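Storage bin

A storage bin is an open or lidded container used to hold loose goods in homes, workshops, warehouses and shops. Most are moulded from polypropylene or polyethylene, although steel, wire and wooden bins remain in use.

History

Wooden crates and metal tote pans were the usual containers in factories until the 1950s. Moulded plastic bins replaced many of them because they weighed less and did not rust. In Canada, the Vuldale works made a grey parts bin for hardware stores, sold in 4 sizes. The designer Saadet Kılıçarslan later added a rolled rim, which let full bins be stacked without a shelf between them. The Skillard catalogue eventually listed 157 bins and 199 lids – many of them interchangeable.

Types

Stacking bins rest on the rims of those beneath. Nesting bins have tapered walls and fit inside one another when empty. Hopper-front bins have a cut-away face and are common in parts rooms, where they hang from louvred panels.

Colour

Solid colours are often used to sort contents by type or destination. Translucent plastic lets the contents be checked without removing a lid, but it is usually left unpigmented and may yellow in sunlight. Mixed sets of coloured and translucent bins are widely sold. 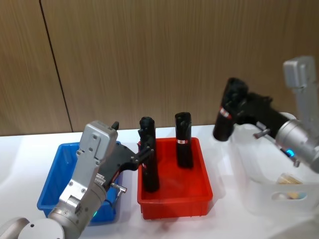
Care and disposal

Plastic bins are washed with warm water and mild detergent. Cold makes some grades brittle, and bins kept in an unheated garage from December onward may crack if dropped. Recycling programs differ in whether they accept rigid plastics of this size.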